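Furniture Finisher and Repairer (part-time)
Langat Tables, Civitz Yard
Posted in: Workshop and trades

Langat Tables repairs and refinishes wooden tables for homes, cafés and schools. We are looking for one person to join the finishing bench three days a week, with one Saturday a month when the yard is open to the public for drop-offs.

The work is mostly tabletops. You will sand out marks, fill small cracks, and apply oil or hard wax. You will also help with collection and delivery on Fridays, so you should be able to lift one end of a dining table safely with another person at the other end.

What you will be doing

Checking each table as it comes in and writing up its condition on a job card.
Sanding by hand and by machine, using the extraction provided.
Matching oils and waxes to the existing colour.
Re-gluing loose joints and replacing missing screws.
Packing finished tables for transport.
Keeping your own bench clear and swept at the end of the day.
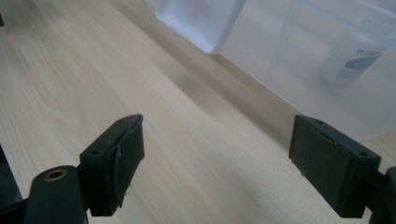 Most of our customers ask for a plain finish, and we try to leave a top looking as much like bare timber as we can. That means judging by eye where to stop. On a pale top with wavy grain like this one, the faint darker streaks, the swirls and the tiny specks should all be left alone. We would like to hear from people who can tell a mark in the wood from a mark on the wood, and who will ask before sanding if they are not sure.

What we are looking for

At least 2 years' experience of furniture finishing, joinery or a similar trade. College work counts towards this. A driving licence is useful but you can apply without one. You should be comfortable talking to customers at the counter, including when a repair is going to cost more than the table is worth.

Pay and hours

The post is paid at 112 a day before tax, with paid holiday in proportion to the days worked. Hours are 8.30 to 4.30 with a paid tea break. There is a 3-month trial period on both sides. We also put up to 1000 a year towards courses, and the last person in the job used it for French polishing at Udel College.

How to apply

Write to Karlijn Groen at the Civitz Yard office, or hand in a letter at the counter. Please include a page on your experience and pictures of two pieces you have finished yourself. Say what you used on each. We hold a half-day bench trial for everyone we shortlist, and it is paid at the normal rate. Interviews will be in December.

The yard is behind the Zirkier building and has step-free access from the rear gate.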